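Polstermöbel auffrischen: Tipps für Sofa und Kissen
Von Florian Mösli

Ein Stoffsofa braucht wenig Pflege, aber regelmässig. Wer die Polster einmal pro Woche absaugt, muss selten zu stärkeren Mitteln greifen. Dafür die Polsterdüse nehmen und die Saugkraft auf mittlere Stufe stellen. Immer in Strichrichtung arbeiten, zuerst die Rückenkissen, dann die Sitzfläche, zuletzt die Ritzen.

Lose Rückenkissen alle paar Wochen herausnehmen, an den Ecken fassen und von allen Seiten aufklopfen. Bei einer Füllung aus Fasern hilft es, Klumpen durch den Bezug hindurch mit den Fingern auseinanderzuziehen. Sitzkissen drehen und die Plätze tauschen, sonst sitzt sich die Lieblingsecke durch.
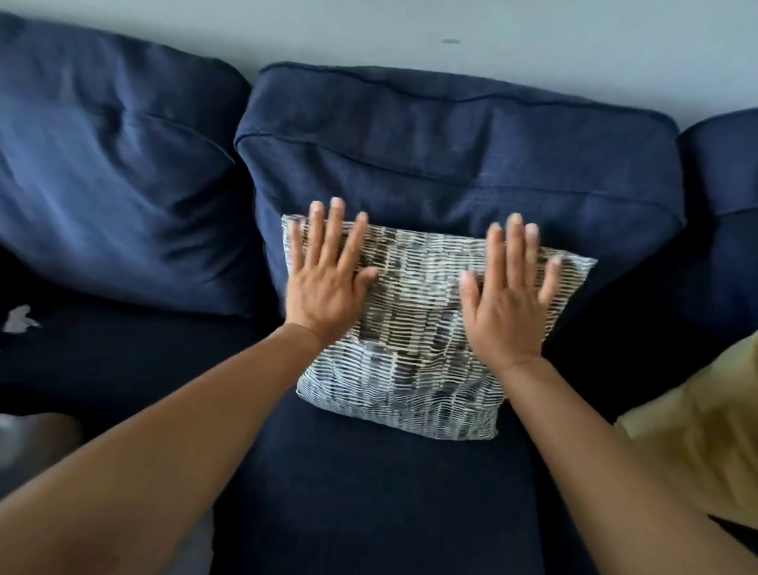
Zierkissen mit beiden Händen flach drücken.

Bezüge mit Reissverschluss auf links drehen, Reissverschluss schliessen und bei 30 Grad waschen, sofern das Etikett nichts anderes sagt. 60 Grad vertragen nur wenige Möbelstoffe. Nicht in den Tumbler geben. Leicht feucht wieder aufziehen, dann legen sich die meisten Falten von selbst.

Flecken sofort mit einem weissen Tuch abtupfen, nie reiben. Für Fett einen Teelöffel Feinwaschmittel in 400 ml lauwarmem Wasser auflösen, mit dem Schwamm vom Rand zur Mitte arbeiten und mit klarem Wasser nachtupfen. Vorher an einer verdeckten Stelle testen. Dunkelblaue Stoffe zeigen Wasserränder besonders deutlich, deshalb die ganze Fläche bis zur nächsten Naht leicht anfeuchten.

Gegen Gerüche Natron dünn aufstreuen, über Nacht liegen lassen und gründlich absaugen. Bei Samt und Leder auf Natron verzichten. 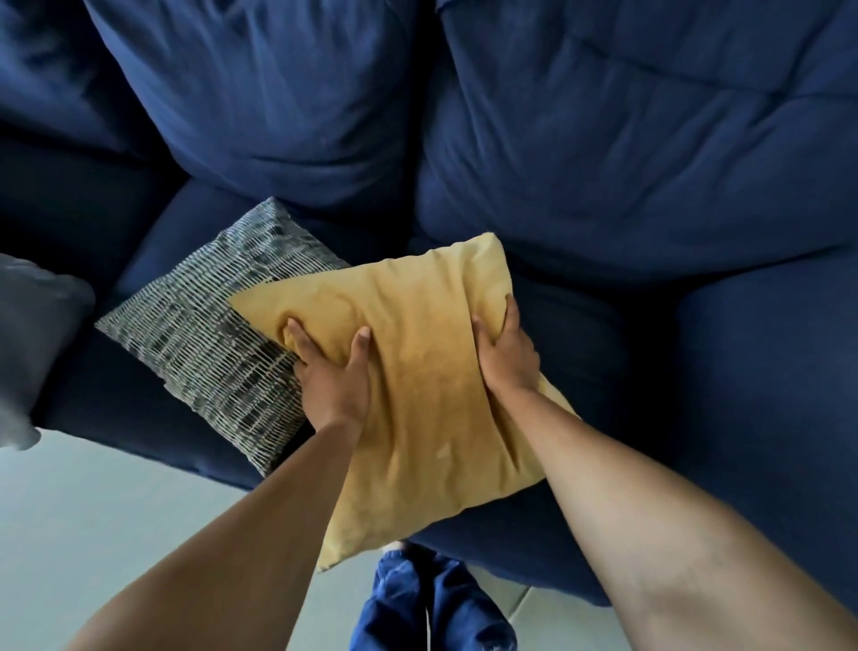 Wie bekommt man Tierhaare aus dem Stoff?
Mit einem leicht angefeuchteten Gummihandschuh in eine Richtung über das Polster streichen. Die Haare rollen sich zusammen und lassen sich abnehmen, den Rest holt der Staubsauger.

Direkte Sonne bleicht blaue und rote Bezüge am schnellsten aus. Im Sommer am Nachmittag die Vorhänge zuziehen oder eine helle Decke über die Lehne legen.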